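Plorex color tables

Lookup tables for converting scanned print swatches to screen values. Maintained by Haruna Hosoda.

Contents
tables/ – 20 CSV files, one per paper stock
preview/ – PNG files, sRGB

Each CSV has 200 rows. Columns: swatch_id, L, a, b, hex. Blank hex means out of gamut. Version 2 fixes the row order in the matte set.
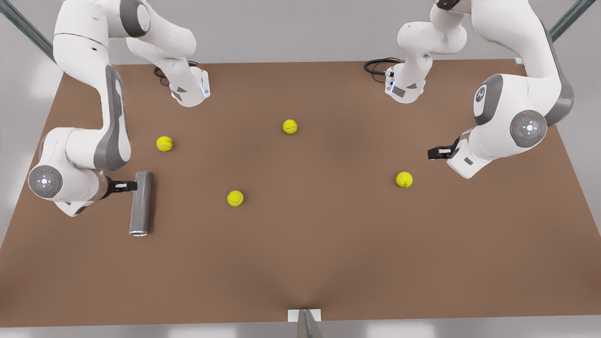 Tennis balls on a brown tabletop, rendered

Report errors to Nadège Pruvost.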